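Inicio | Proyectos | Memorias | Equipo

Memoria del proyecto, parte 3: lo que compramos y lo que no

Empiezo por el dinero, que es lo que más sueño nos quitó. Teníamos 3,882 euros... bueno, en la hoja de cálculo sale así, con coma, porque Vasilică Pop la tiene configurada en inglés y ya nadie quiso tocarla. Son tres mil ochocientos y pico, para que nos entendamos, y con eso había que equipar todo el puesto de toma de datos.

Mi primera lista era un disparate. Pedí presupuesto a Sotix para un brazo completo y solo el envío ya nos dejaba temblando (¡y faltaba la controladora!). Vasilică propuso dejar el brazo para el curso que viene y gastar ahora en pinzas de mano, marcadores y cosas corrientes de cocina con las que practicar. Me costó aceptarlo, yo quería el brazo, pero tenía razón.

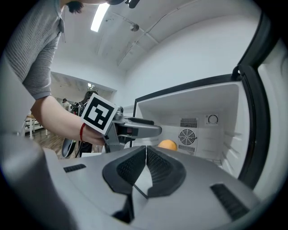
Las pinzas se llevaron la mayor parte. Pedimos precio en Murkberg y en Reltthorpe, y ganó Murkberg por el plazo: 12 días frente a un «ya os diremos». La partida que peor calculé fue la de repuestos. Puse dos juegos de almohadillas de goma para los dedos y ahora pondría el triple, son baratas y pedirlas sueltas sale carísimo por los portes.

Los marcadores los imprimimos nosotros, así que ahí casi no hubo gasto, solo cartulina rígida y pegamento. Y la fruta, que al principio ni figuraba en la hoja, acabó teniendo su propia línea.

Nos sobraron alrededor de 502 euros. Los hemos guardado para marzo, cuando Pană saca sus ofertas de segunda mano, a ver si cae una mesa regulable. Si no, irán al fondo del brazo, que sigue siendo mi candidato para el año próximo, y ya tengo la petición medio escrita.

Proyectos relacionados
- Parte 2: cómo organizamos los turnos
- Plantilla de presupuesto para grupos pequeños
- Comparar portes antes de pedir

Contacto | © Grupo de proyecto, taller de robótica | Volver arriba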